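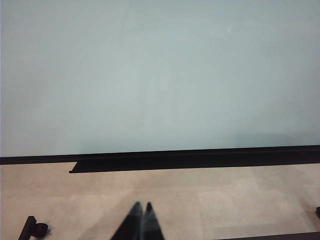

*Wrist view, fingers over the floor, black ledge ahead.*

**Ticket 674 - Parno arm slows down near skirting and ledges**
Opened: 31 May 2018
Site: Tridano workshop
Status: open, waiting on Nugroho

**What we're trying to do**
Get Parno to pick up dropped washers and offcuts along the base of the wall, so the end-of-day tidy mostly looks after itself. Out on open floor it's already a joy to watch. It cleared 37 bits out of 65 on its own last night, and most of the misses were right up against the wall.

**Problem**
Close to the wall the arm drops to a crawl, then stops with "target lost". No collision logged. Same behaviour on the old Zurnix build and the new one.

**Tried so far**
- Restarted the arm and the vision service. No change.
- Recalibrated the wrist camera. Slightly better, still stops.
- Raised the search timeout to 2000 ms. It waits longer, then stops anyway.
- Turned the ledge off as an obstacle (slow speed, hand on the stop button). It kept going! So it can reach, it just doesn't want to.

**Best guess**
The wall is one big plain pale blue-grey area and fills most of the view at that angle. There's hardly anything on it to track, and the floor is a fairly even beige too. My money's on the depth estimate wandering, and the ledge getting fattened up in the map until there's no room left.

**Next**
- Stick a few bits of coloured tape on the wall and run it again.
- Nugroho to send the obstacle padding settings.

Can it sweep up for us yet? Not the edges. The middle of the floor, yes - and that was still my job in December, so I'm rapt.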